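Rudovham Sessions: report to the Lavoie fund, second period

Recording
The Werkimero album stands at 29 minutes of finished music, which the band calls an album and the pressing plant calls a long EP. Drums are done. Bass is done twice, the first version having been played in a key the singer no longer uses.

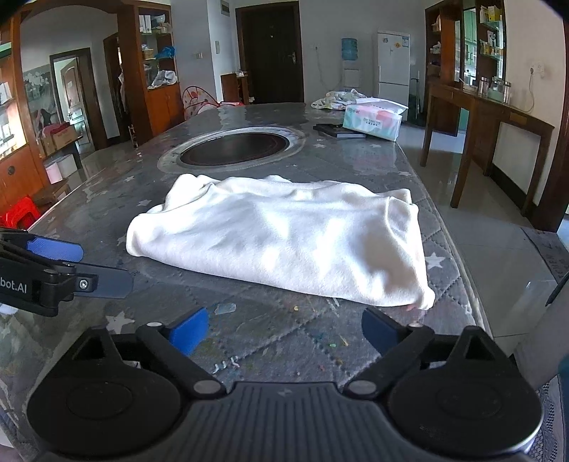 Money
Of the 1,000 copies in your grant, 429 are spoken for through pre-orders. Mixing at Bratness came in under budget after Dineo Pillay talked the engineer out of a string section. We spent the difference on guitar strings, so the principle survives.

Shows
The launch night sold 126 tickets. Maëlys Leclerc played the support slot and, by most accounts, the better set.

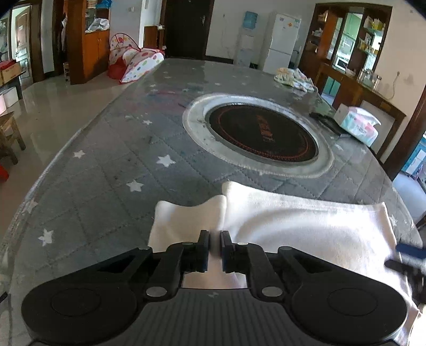
Rudovham Sessions, Recording and Releases Team

Still to come
Two vocals, the sleeve notes and a title all four members will say out loud. Masters go to the plant in August. We ask that the final payment be released then, as the drummer has already mentioned it to his landlord.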